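Tuesday, 7.40 am, Nastilley bench

Kettle on, nobody else in yet, so I'm writing up yesterday before it goes out of my head. We got through 700 cloths on the late shift, which is the best the Jisten cell has managed so far (target's 830, don't get excited). Benedita was on until ten and left me a page of notes, most of it about the trolley and how the wheels stick, which is fair enough, they do!

What I keep coming back to is how different the job looks from where she stands. In March she was folding by hand all day and her wrists were shot by Thursday. Now she folds for maybe an hour, mostly the odd sizes the cell won't take, and the rest is watching, topping up and sorting out snags. She says her hands are better but her head's more tired, and she misses being able to chat while she works because you can't drift off in the same way. I've put that down word for word for the Serrano meeting, as they only ever ask me about throughput. 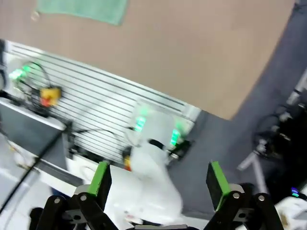

Wrist view, blurred. White arm in the middle with its green rings lit, e-stop over to the left, open fingers at the bottom.

Couple of things on the e-stop while I remember. Benedita would like a second one on the loading side – she's left-handed and at the moment she has to turn right round to get to it. I think she's right and I should have asked her before we fixed the layout (my fault, I drew it up from the Claneck plan and never stood there with a trolley). Quote requested.

Snags: 108 logged since the last entry, nearly all corners folding under. Small cloths are worse than big ones. Tried slowing the approach and it helped a bit, then I ran out of evening. Will have another go after lunch with the stiffer pads if they've turned up.

Also the rota. Still says "folder" next to everyone's name and the pay band goes with it, and that isn't the job any more. Have emailed upstairs again. Benedita's in at two, going to go through the snag list with her before I touch any settings.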